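Halthorpe Clothing Swap and Repair: where we are with the grant, March

Hello again from Halthorpe! You asked for a page or so on how the money is being spent and what's coming next, so I've kept the spreadsheets for the attachment.
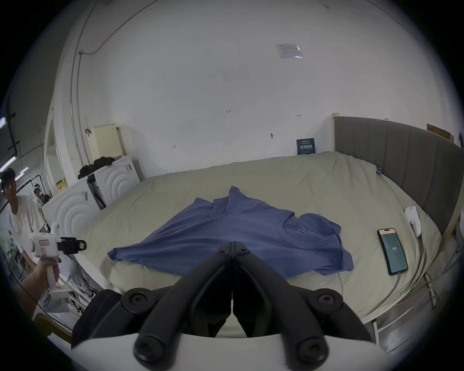

The swap evenings

These have gone better than I dared put in the application. We had 74 people through the door at the last one, up from 40 in the fall, and we ran out of hangers before seven. Kids' clothes go first, always. Winter coats are the other big draw, and I wish we'd held a few back in January when it got really cold and families were still asking. Next winter we'll keep a coat rail in the back and put it out in stages.

We did drop the token system. People found it confusing (so did I, and I wrote the rules) and the line at the desk was getting silly. Now you bring what you can and take what you'll wear. I was worried the tables would be stripped bare in an hour, but we've ended both evenings since with plenty left over.

Repair bench

The 2 sewing machines we bought with your first payment are in use nearly every session. One needed a new foot pedal already, which the shop covered. Zippers are most of the work — zippers and the knees of jeans. We'd planned a beginners' mending class for 12 and it filled up, so I've split it into a morning group and an evening group and moved a little money over from publicity to pay for the extra room hire. I hope that's all right with you! It's marked in the attachment.

Grollport

This one is behind, and I'd rather say so plainly. The hall we had lined up in Grollport closed for roof work and we lost the whole slot. The library there has offered us its upstairs room, but there's no elevator, and that rules out too many of our regulars. I'm talking to the school now. If they say yes we can open in May, with some 30 places at the first session to keep it manageable.

Leftovers

Anything not taken after two swaps goes to Catel for sorting. They collect for free as long as it's bagged and dry. Socks are still a problem, by the way. I have a whole crate of single socks and no plan.

Money

We've spent a bit less than forecast, nearly all of it down to Grollport. I'd like to carry that over to the summer if your rules allow it — could you let me know before the end of April? I need to book rooms by then.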